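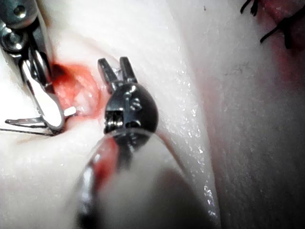
Posted in: Work diary | Bench days

01/10/2019

Quick one, dinner is in the oven and I have maybe twenty minutes.

First full day on the new rota. In at 7, badge didn't work, had to ring and wait by the bins. Then straight into the back lab and the lights already down so the screens read better. I used to have the window bench. Window bench is now a rack of computers with a blanket over it for the noise.

So. What we do now versus what we did in August. Then: six of us on the long table, pads out of the Mollow boxes, tie, trim, tug, write down what failed. All by hand, forceps and a needle driver, a radio going. Every thread batch got its stitches and the stitches got pulled until something gave. I did that for years and liked it more than I ever told anyone.

Now the arms tie. Four of us left on the bench, two moved over to packing at Woler (one happy, one very much not). Nobody got let go, they keep saying it, and it's true so far. My job title has an extra word in it and the same pay.

The thing they want is every knot the same. Same throws, same pull. My knots were good but they were mine, you could pick them out of a tray, and the woman next to me had hers, tighter, a bit mean. The test people hated that. You'd get a batch that looked weak and it was just somebody's Friday afternoon. Fair enough. I do see it.

Target for this batch is 500 stitches off the arms before anyone signs anything. We were at 148 when I left tonight. By hand, the old table, we'd have been well past that and on to cake.

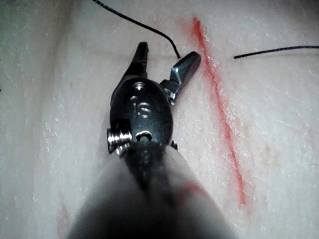
Between stitches. Thread lying both sides of the cut, nothing in the jaws.

What I do all day is the bit in between. Change the pad. Lay the cut. Load the needle so it's facing right. Clear the snips out of the way. Watch the thread. Watching the thread is most of it, it has opinions, it lies down in a loop just where the jaws want to go and then somebody has to decide, stop or let it run. That somebody is me now. There's a pedal. First week in September I stopped it every few minutes and got a talking to, nicely. Then I let one run and it dragged the whole stitch out and I got no talking to at all, which felt worse.

I'm better at it now. You get to know when it's going to be all right. Couldn't write it down for anyone, and they've asked me to, there's a form. Huet (the software, named after I don't know what) wants a reason code every time I press. The codes are THREAD, NEEDLE, PAD, OTHER. I put OTHER a lot. Got an email about OTHER.

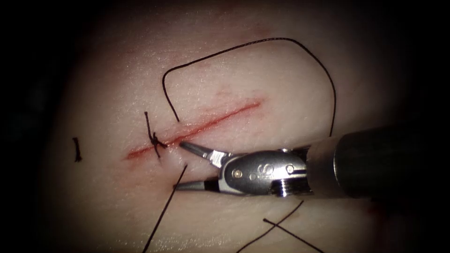

And my hands feel odd. Forgot to say that. Used to come home with a sore thumb and the groove in my finger from the ring of the driver, and the groove is going. Looked at it on the bus. Silly thing to mind. But my shoulders are worse, from leaning at a screen, so I've swapped one for the other and the new chairs are on order, have been on order since the spring.

Also it is QUIET. No radio, they say it distracts. You can hear the motors and the fan and whoever is eating. We used to talk the whole day, talked right through two divorces and a kitchen extension, eyes down and hands going. You can't do that with a pedal. You look up to laugh and you miss something. So we save it for break and then break is too short and everyone is on thier phones.

Meeting at two with Gonstead, the ones who pay for the batches. Standing up, no biscuits. They want 2000 by the end of the next run and they want it overnight as well, lights off, one person on call for the pedal. One. I asked who and there was a lot of looking at the slide. Then somebody said it could be done from home in time. I said what, the pad changes? and he wrote that down. I think he really hadn't thought about the pad changes.

I put my name down for the first nights anyway. Shift money, and better me than one of the new ones who hasn't tied a stitch in their life. That's the part that bothers me if I'm being straight. The new starter is lovely and quick and knows Huet inside out, and last Thursday asked me what a good knot is supposed to feel like. I got an old driver out of the drawer and a pad from the scrap bin and we did an hour after clocking off. Their first ones were awful. The last one held! We're going to do it again next week, might ask if it can be in work time. Might not ask.

Good moment late on though, the wrap. It's the part I always liked by hand as well, thread going round and round the tool before you reach for the tail. I took my foot right off the pedal and just watched.
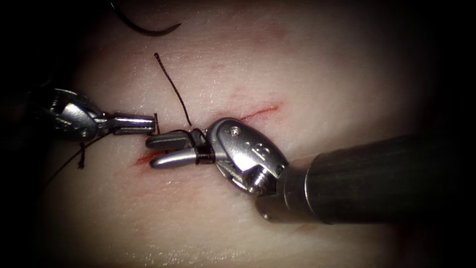
The wrap, on the right arm. Needle parked up at the top.

Tomorrow – order more pads, two boxes at least. Chase badge. Ask about the radio again, low volume, one ear. Fill in the form, find some other word for OTHER. Bring a cusion for that chair.

Oven's beeping.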